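Osness 公寓春季安全自查表（带批注版）
适用范围：一至三层各户、公共走廊、门厅、楼梯间、地下储物间、屋顶平台
检查日期：3/28/21
上一次检查：一月
填表说明：结果栏写“合格”“待改”“不合格”或“不适用”。写“还行”的一律按待改处理。上次有人在结果栏画了个笑脸，那一项按不合格处理了。
批注由检查人当场写下，誊清时只改了错别字，语气没有改。

一、门厅与大门

1.1 大门从里面不用钥匙即可打开
结果：合格
批注：推了五次，开了五次。第二次时门外正好有人端着汤面，汤面无恙。

1.2 闭门器能让门自己关严
结果：待改
批注：能关，最后一掌宽的距离要考虑很久。天冷的时候考虑得更久。闭门器上有两个调速螺丝，管最后一段的是下面那个，上次拧的人拧了上面那个，于是门现在先猛冲一下，再陷入沉思。

1.3 门厅地垫平整，边缘不翘
结果：不合格
批注：左下角翘起来了，用透明胶带粘过，胶带也翘起来了。现在等于有两层东西可以绊人。请换一张背面带胶粒的，尺寸先量好再买，一月那张买回来以后门打不开。

1.4 门厅照明
结果：合格
批注：感应灯换过之后很灵敏，猫经过也亮，雨大了也亮。

1.5 信箱区无尖锐突出物
结果：待改
批注：229 号信箱的小门掉了一个铰链，斜挂着，角正好对着小学生的额头。先拆下来放管理间，信可以照投，反正里面几乎全是卖净水器的。
（有人会问三层楼的房子为什么有 229 号信箱。编号是从旧楼那边继承来的，那边拆了，号码留了下来。）

二、走廊与楼梯间

2.1 走廊净宽足够两人错身
结果：一层合格，二层待改，三层不合格
批注：三层走廊目前停着一辆童车、一台不转的电扇、一个装满空酒瓶的纸箱，还有一块写着“临时放一下”的纸牌。纸牌已经晒黄了。
处理办法：贴通知，给一周，过期搬到储物间，在储物间再给一周。

2.2 走廊内绿植
结果：待改
批注：楼里喜欢种东西，这一点检查人没有意见。意见在于花盆的位置。走廊里的盆栽请靠墙，不要放在转角，不要放在楼梯第一级旁边，叶子长过扶手的要剪。窗台上不放盆，不管它有多轻，也不管您把它放得多靠里。真想晒太阳，请搬到自家结实的桌子上，盆底垫托盘，离桌边留一点距离，浇水的时候附近不要有插线板。

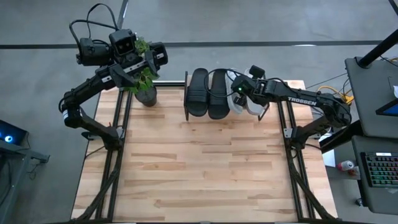
浇水引起的问题比倒盆多得多。去年冬天二层有一户浇得很有诚意，水顺着地板缝下去，楼下的顶灯罩里积了小半杯，楼下那位以为是冷凝，还用杯子接了两天。现在规定：凡是盆底没有托盘的，一律算待改；托盘里常年有水的，也算待改，那是养蚊子。

2.3 楼梯扶手牢固
结果：合格
批注：每层摇三处，都不动。二层转弯那一处去年是会动的，重新打了膨胀螺栓，补的灰颜色不太一样，远看像贴了块膏药。

2.4 防滑条
结果：待改
批注：一层到二层之间第七级的防滑条不见了。胶印还在。请楼内各位看看自己鞋底。

2.5 疏散指示灯
结果：二层不合格
批注：箭头指向热水间。热水间没有出口，热水间只有热水。灯是好的，装反了，拧两颗螺丝的事，今天没带合适的螺丝刀，记在这里，免得六个月后又发现一次。

2.6 楼梯间不放可燃物
结果：不合格
批注：纸箱。每次都是纸箱。纸箱的主人每次都说明天卖掉。收废纸的每天早上从门口经过，喇叭很响，整条街都听得见。

三、灭火器与烟雾报警

3.1 灭火器在位、未过期、压力表在绿区
结果：一层合格，二层合格，三层待改
批注：三层那只压力表指针在绿区和红区的交界上，说绿也行，说红也行。按本表的规矩，可以说绿也可以说红的就是红。送检。
另：请不要用灭火器顶门。它很重，很稳，颜色醒目，确实是理想的门挡，仍然不要。

3.2 灭火器前面无遮挡
结果：待改
批注：一层的灭火器箱上晾着一条抹布。抹布已请走。

3.3 烟雾报警器按下测试键能响
结果：见下
批注：走廊里装的都是 Jaline 的独立式报警器，按住测试键会响三声，再松开。三层西头那只响了一声半。换电池后响三声。二层中间那只按了没反应，打开后盖，里面没有电池，电池在隔壁那户的挂钟里，挂钟走得很准。
各户室内的报警器请自己每月按一次。炒辣椒时它响了属于尽职，开窗即可，请不要给它套浴帽。浴帽这次收了两顶，花色不同，应该不是同一家的。

3.4 灭火毯
结果：合格
批注：公共厨房那块还在塑料袋里，袋口朝下挂着，一拉就出。上次是朝上挂的，上面压着锅盖。

四、公共厨房

4.1 燃气阀门、软管
结果：合格
批注：用肥皂水刷过接头，没有泡。软管上印着更换年份，还没到。请不要用打火机检查漏气，这句话每年都写，每年都有人觉得多余，检查人希望它一直多余下去。

4.2 灶台周围无易燃物
结果：待改
批注：厨房纸卷挂在灶眼正上方。取用确实方便。请移到水槽那边去。

4.3 刀具存放
结果：合格
批注：刀在刀架上。抽屉最里面还有一把没有主人的切肉刀，包在报纸里，包得非常仔细，报纸外面什么也没写。已写上“刀”。

4.4 冰箱
结果：待改
批注：冰箱本来不属于安全检查，加进来是在一月的事情之后。冷藏室第二格的盒子请写日期。没有日期的，检查人没有打开的义务，也没有打开的勇气，直接扔。

4.5 热水器
结果：合格，附一条
批注：Danko 的壁挂机，出水温度设定在贴纸标出的范围里。附的一条是：请不要再把它调到最高然后兑凉水。小孩够得到龙头，够不到您的良苦用心。

4.6 地面
结果：待改
批注：水槽前面那一块总是湿的。查了下水，不漏。查了龙头，不漏。后来站在旁边看人洗了一次菜，明白了。建议铺一块带孔的胶垫，也建议洗菜时把菜甩在槽里。

五、用电

5.1 各户插线板不串接
结果：抽查，三户待改
批注：最长的一串接了四只插线板，从卧室经过客厅到阳台，末端插着一台给手机充电的小充电器。为了一部手机铺了一条干线。请在阳台上另想办法，或者走几步进屋充电。

5.2 电暖气、电热毯
结果：合格
批注：已经三月底，大多收起来了。收起来之前请把线看一遍，有焦痕、变硬、露铜的都别收了，扔掉时把插头剪下来，免得有人从垃圾房再捡回去。有一户用的是 900 瓦的小暖风机，单独插墙上，旁边没有窗帘，满分，特此表扬。

5.3 电动车及电池
结果：不合格
批注：楼梯下面又充了一辆。线从一层厕所窗户里拉出来，绕过晾衣杆，路线设计得相当用心，可见是知道不该这样的。电动车不进楼，电池不进楼，拆下来提上楼充也不行。院子里有充电棚，棚里有空位。棚有点远，淋不着雨。
这一条没有商量，也没有一周的期限，当天断线。

5.4 配电箱
结果：待改
批注：门能关上，标签掉了几个。目前三层的空开上写着“这个？”。查清后已改为“三层厨房”，字还是原来那位的字好看。

5.5 浴室插座防溅盒
结果：合格
批注：有一只的盖子被掰成了置物架，上面放着牙膏。牙膏拿走后盖子还能复位，所以给合格，下次不给。

六、各户门口与鞋

6.1 门外不堆鞋
结果：待改
批注：此项投诉最多，也是唯一一项双方都认为自己在受害的。住户说门里放不下，邻居说门外走不动，检查人只负责说：夜里停电时，从您家门口跑过去的人看不见您的鞋。
规定重申如下。门外地面上不放鞋，一双也不放。鞋架可以有，要放在门里。鞋架要稳，轻轻推不晃，层板不翘，最上面一层放轻的，靴子放底下。层板上并排放几只都行，前提是不往外挑，歪着搭在边上的那只迟早要下来，通常是在您两手端着东西的时候。 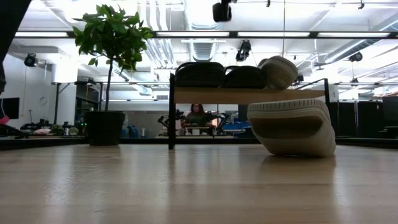
6.2 拖鞋与湿滑
结果：抽查，多户待改
批注：本楼去年上报的跌倒，主角几乎都穿着拖鞋。在浴室里滑的，在楼梯上滑的，还有一位是追外卖时在门厅滑的，外卖追到了，人坐了三天。
自查方法很土：把拖鞋翻过来，看底纹。底纹看不见了，就是该换了。您觉得它陪了您很多年，有感情，可以留着做纪念，不要穿着下楼。浴室里的拖鞋和下楼穿的拖鞋请分开，湿底踩楼梯砖，效果类似溜冰，只是没有护栏。
后跟裂了又用胶水粘上的，也算该换。

6.3 拖鞋不上桌
结果：争议项
批注：有住户提出刷完的凉拖要放高处沥水，地上会积水，桌上干得快。检查人把卫生问题让给卫生检查那边，单说安全：桌面沾了水，下面有插座的，不行；桌子是吃饭的，您自己看着办。阳台上有栏杆，栏杆里侧有挂钩，请挂在里侧。
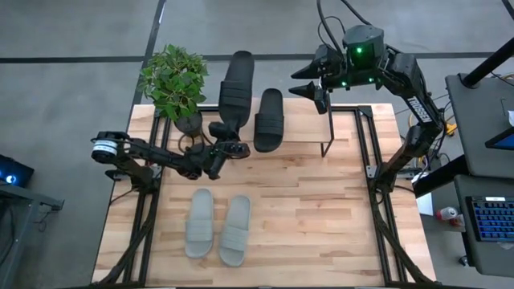 挂在外侧的上个月掉过一回，掉在楼下停着的车顶上，响声很大，车主以为是砸了花盆，跑下来一看，心情复杂。挂钩的承重写在背面，挂一双拖鞋没有问题，挂一双拖鞋加一只装满湿抹布的桶就有问题了，有人试过，钩子现在是直的。

6.4 门口脚垫
结果：待改
批注：写着“欢迎”的那块，请踩一脚试试，会往前走。背面加防滑网，五金店按张裁。

6.5 儿童滑板、滑步车
结果：待改
批注：不放门外，不放楼梯口。轮子朝上放也不行，不知道是谁发明的，绊起来更疼。

七、地下储物间

7.1 各格间上锁，通道无杂物
结果：通道待改
批注：通道里有一张床垫。它在一月的表上出现过，当时竖着，现在倒了。无人认领。它已经比有些住户住得久，再过一周处理掉。

7.2 无油漆、溶剂、气罐
结果：不合格
批注：27 号格间外面能闻到油漆稀释剂的味道，住户很配合，开门后里面有半桶稀料、两罐喷漆和一个野营用的小气罐，旁边放着一箱蜡烛。检查人在笔记本上写了一个字，誊清时删去了。当场清走。
其余各格请自查：凡是标签上画着火焰的，都不要放在这里。

7.3 除湿与霉
结果：待改
批注：除湿机水箱满了就自动停机，停了多久不知道。排水管可以直接接到地漏，管子就挂在机器背后，还没拆封。

7.4 出口标志
结果：合格
批注：指向出口。写出来显得多此一举，请参看 2.5。

7.5 照明开关
结果：待改
批注：开关在里面，门在外面，中间是一段要摸黑走的路，路上有床垫。申请改成感应的，报价已问过 Fillness 五金，含工含料 1626 元，写在这里请业主会看到，别的报价谁有也请贴上来。

八、屋顶平台

8.1 通往平台的门平时关闭，紧急时可开
结果：待改
批注：用砖顶着，一直开着。顶砖的理由是门会自己锁上，把晒被子的人关在外面，这个理由检查人认可，因为检查人当天也被关在外面过。锁芯要换成外侧也能拧开的那种。换好之前，上去的人带手机。

8.2 栏杆高度与牢固
结果：合格
批注：量过，摇过，没有锈穿。东北角有一截刷漆盖着锈，用螺丝刀戳过，里面是实的。请不要在栏杆上压被子再用砖头压住被子。

8.3 晾衣绳
结果：待改
批注：高度正好是成年人的脖子。白天看得见，傍晚看不见。升高一点，或者在绳子上系些布条。

8.4 排水口
结果：合格
批注：掏出来树叶、一只羽毛球、一只羽毛球，还有一个毽子。现在通了。

8.5 烧烤
结果：不适用
批注：本来就不许。地上的黑印子说是原来就有的，黑印子旁边的竹签看着还挺新。

九、汇总与期限

当天处理完的：3.2，3.3 的电池，4.3，5.3，5.4，7.2，8.4。
一周内：2.1 三层杂物，2.5，2.6，6.1，7.1。
本月内送检或更换：1.3，2.4，3.1 三层那只，6.4。
等业主会定：7.5，8.1 的锁芯。
其余待改项由各户自己处理，下次检查时会再看，检查人的记性一般，但是这张表的记性很好。

十、常有人问的几句

检查能不能提前通知？
已经提前通知了，贴在门厅，被一张找猫的启事盖住了。猫已经找到，启事可以撕了。

待改没改会怎样？
第一次再写一遍，第二次写在门厅的大纸上，带门牌号，不带批注。有住户表示宁可要批注。

检查人自己家查不查？
查了。5.1 抽查的三户里有一户是我家。已改。

签收栏
一层：已收
二层：已收，另附意见“床垫不是我们的”
三层：已收，另附意见“床垫也不是我们的”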